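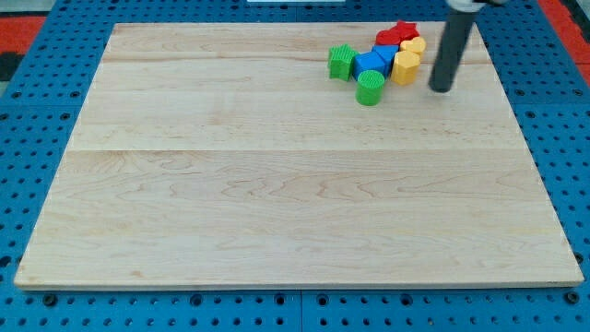

Ticket: night train booking, Jarkby to Idesberg
Status: reopened (2nd time)
Opened: Monday, April 29, 2024

Problem
Customer booked the sleeper north for December, to see the polar night. Paid 1,099 for a two-berth cabin. Confirmation shows departure from Sosa, where the line closed to passengers years ago. Customer asks if we know this.

Log
Entry 1. Asked customer to clear the browser cache. Customer did so. Train still leaves from Sosa.

Entry 2. Station code for Jarkby checked in the Jollorura booking tool. Correct there, wrong on the PDF. Passed to the PDF people.

Entry 3. PDF people say the PDF prints what it is given. Ticket closed as "working as designed."

Entry 4. Reopened. Customer points out that Sosa is 86 miles from Jarkby and that the sun will not be up to help with the walk.

Entry 5. Found it. The winter timetable import still carries an old row for Sosa, and it overrides the boarding station on the printout. Row removed. 18 bookings affected, all reissued by hand.

Entry 6. New PDF sent. Station is right. Departure time now reads 00:00, and arrival also 00:00. Customer says this is a very fast train. Back to the timetable team, priority raised to medium.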